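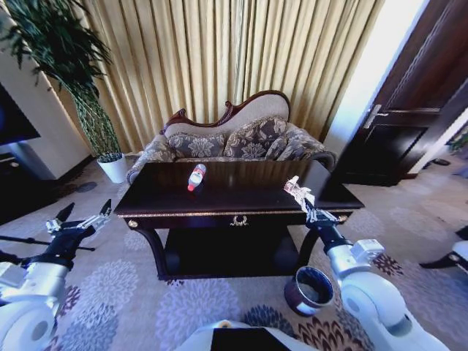 3.2 居家环境中的遥操作示教

我们把示教搬进了真正有人居住的客厅，这一决定带来的收获远超预期。实验室里的桌面平整、背景单一，操作员很快就会形成固定手法；而客厅里有深色反光的茶几、花纹繁复的地毯、垂到地面的窗帘，每换一个角度，图像的统计特性都会变，这正是我们希望策略学会应对的东西！

示教任务为“桌面与地面杂物收拾”，物品包括小塑料瓶、揉皱的包装纸等日常小件。操作员通过 Narkonent 主从控制台驱动双臂，头部视角作为主画面，腕部视角以小窗叠加在右上角。Mahmoud Zaki 与 Ruba Hamdan 轮流担任操作员，每人连续操作不超过30分钟，随后交换。全部采集在1月完成，共得到936条有效示教，按物品类别和起始位置分层后划入训练集与验证集，同一物品的同一摆放不会同时出现在两侧。

每条示教包含以下同步信号：头部与腕部彩色图像、双臂关节角、夹爪开度，以及操作员手柄的原始指令。我们特意保留了原始指令，没有只存关节反馈。两者之间的时间差恰好反映了操作员如何“预判”机械臂的滞后，后文4.1节的动作分块模型从中受益很大，这是全文最让我们兴奋的结果之一。

采集之前，我们还尝试过手把手拖动示教（Winstead 方案）。拖动方式手感直接，新手几分钟就能上路，对抽屉把手一类有接触约束的动作尤其好用。不过示教者的手和前臂会频繁进入腕部画面，双臂配合时一个人也难以兼顾。因此本节数据全部来自遥操作，拖动示教只用于6个接触密集的子任务，结果见附录B。

腕部视角在薄软物体上格外有价值。从头部看过去，一张皱纸往往只占很小的一块区域，指尖与纸面的相对位置很难分辨；腕部画面则把两指之间的细节直接送到操作员眼前，也送到策略网络的输入端（图3）。
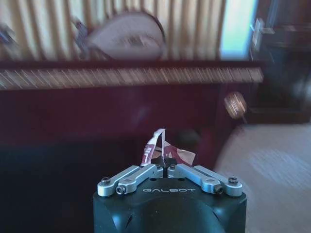 图3 腕部视角：两指间竖直夹持的红白色皱纸，背景因运动而模糊。

运动模糊在腕部数据里相当常见。起初我们打算用清晰度阈值把这类帧剔除，Balus 基线也是这样处理的。对比之后我们改变了主意：模糊多出现在手臂快速转移的阶段，剔除后轨迹中间出现空洞，策略在抓取与放置之间容易犹豫。保留模糊帧，并在训练时对清晰帧随机施加方向性模糊，转移阶段的动作明显更连贯。

夹持力度同样由操作员实时决定。对塑料瓶，两位操作员都倾向于快速闭合；对纸类，他们会先合到较小开度，停顿片刻，再缓慢收紧。这种停顿没有写进任何操作说明，却在两人的数据中反复出现，策略也把它完整地学了下来。看到机器人第一次自己在纸面前“停一下”，我们都非常高兴。

为衡量操作员差异，我们沿用 Jasińska 一致性指标，对同一初始布置下的成对轨迹做时间规整后比较末端路径。接近阶段两人差异较大，闭合前的最后一段则高度接近。据此，训练损失在闭合前8帧内加权，其余时段保持不变，具体权重与消融实验见4.3节。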